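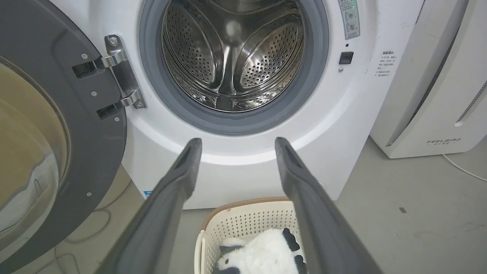
Front loader, door open

Farlow folding clothes airer: a review after one spring and half a summer

26 is not my lucky size of airer, as I will explain, but first the most important. I bought the Farlow in April from the Villca shop in Pokgate, with my own money. I have used it almost every day from then until now, July 26, 2026. I write this because when I was looking for an airer myself I found many ratings (3,167 on the shop's page that day) and nearly all of them said "good product" and "came quickly". This did not help me to decide.

Why I needed one

We live in a flat without a balcony and without a tumble dryer. All the clothes must dry in the bedroom or in the corridor. For many years we had a Clostard airer, the kind with two wings that open like a book. It was a decent thing, but the plastic feet became loose and in the end one wing fell each time we put a bath towel on it. I repaired it with wire. Then the wire left a brown mark on a pillowcase and I decided it was enough.

What you get

The Farlow comes flat in a long box. It is a tower type, with three levels, and each level has two shelves that fold up separately. The tubes are steel with a white coating. There are four wheels, two of them with a brake. The maker promises 20 metres of drying length. I measured with a tape, because I am that kind of person, and the promise is correct if you include the small side arms for hangers.

You have to put it together yourself. The leaflet shows only drawings, no words, and the drawing for the wheels is so small that I put the wheels with brakes both on the same side. It still works, but it turns a little when you push it. The whole work took me 30 minutes, and ten of them were for taking the wheels off and deciding that I would leave them as they were.

Daily use

The good side first. The tower takes very little floor. In our corridor I can still pass it with a bag of shopping in each hand, and with the old Clostard I had to go sideways like a crab. It rolls well over wooden floor and over a thin carpet. It does not like the metal strip in the doorway of our bathroom, there you must lift it, and when it is full this is heavy.

The shelves fold up with a click. When I have long things, for example trousers or a dress, I fold the middle shelf on one side and they hang freely down to the bottom one. I use this very often and I did not have this possibility before. Shirts go on hangers on the side arms. Four shirts on each arm is fine. With five they touch each other and stay damp under the sleeves.

Now the sheets. A single sheet is no problem. A double duvet cover must be folded in four, and then the inner layers dry slowly. I turn it in the evening and again in the morning. In April, with the window only a little open, a duvet cover needed a night and most of the next day. In July it is dry before dinner. The old airer with wings was better for this one thing, I must say it. You could throw the cover over both wings and it made a kind of tent.

The spaces between the tubes are narrow on the top level and wider on the others. I think this is meant for socks and small things on top. It is a good idea, but I am not tall and the top level is at the height of my eyes, so for me it would be more practical to have the socks at the bottom. My advice for shorter people is to look at the height before you buy.

How you load it makes a difference

I learnt that the drying time depends more on me than on the airer. Heavy cotton goes at the bottom, so that it does not drip on things which are already half dry. Thin things go on top, where the air is warmer. Between two pieces I leave one tube free. If I do not leave it, everything smells a little of cellar the next day, and then it has to be washed again and nothing was won.

Also the spin counts a lot. If the towels come out heavy, I put them through a second short spin before I hang them. It costs a few minutes, and on the airer I get back several hours.

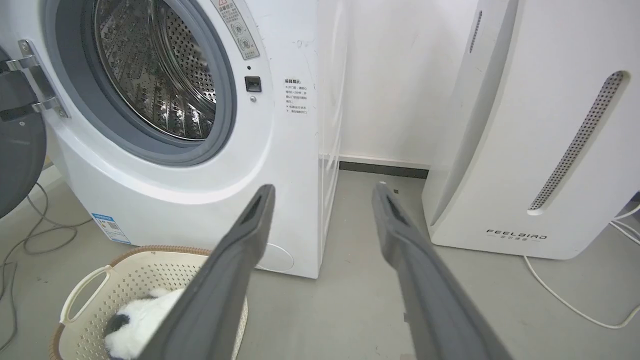

One reader of my older piece on the Clostard wrote to me that all tower airers are a mistake in a small flat, because the lower levels get no air, and that a simple line across the bath dries faster and costs nearly nothing. I have thought about this comment for a long time. For the lower level it is partly true. Jeans on the bottom shelf are always the last to be dry, and the waistband is still cold when the legs are ready. But a line across the bath holds perhaps one small load, and we are four persons in the home. The same reader also suggested a little fan on the floor, pointing up between the shelves. This I have tried, and it is excellent advice. On a rainy day the fan saves us half of the night.

Cleaning and wear

After these months the white coating is still whole, except in one place, where the shelf rubs on the frame when it folds. There the coating is thinner and a little grey. I watch it, because this is where rust would begin, and I have had enough brown marks on pillowcases. I wipe the tubes with a damp cloth every second week. Dust collects there more than I expected.

One of the plastic clips which hold the shelves up has become softer than the others. It holds an empty shelf, but if I push the airer over the doorway the shelf comes down by itself. I wrote to Farlow and asked for a new clip. They answered politely, on the next day, and sent a bag with two of them. I did not have to pay. The new clips sit firmly, though you need strong fingers to press them in.

What I do not like

The colour of the clips. They are bright green and the rest is white, and as the airer stands in our corridor all the time, every guest sees it. There is a grey version, but at Villca in Pokgate they did not have it.

The noise. The shelves rattle when they are folded up and you roll the airer. In the evening, when the children are sleeping, I carry it.

The missing words in the leaflet. A single sentence about the wheels would be enough.

Would I buy it again

Yes, for a household which has many small and medium things and not much floor. If you mostly wash sheets and duvet covers, I would take an airer with wings, and the Clostard is still sold, now with other feet, which I have not tested. For persons living alone the Farlow is too big, and there is a smaller one with two levels that I saw in the shop. It looked equally solid, but I only pushed it a little up and down between the shelves.

About the size 26 from my first line: this is the name of the narrow model, which I bought first and gave back the next morning. It did not fit through the gap beside our wardrobe when it was open, in spite of its narrow name, because the side arms are longer on that one. Please measure with the arms out.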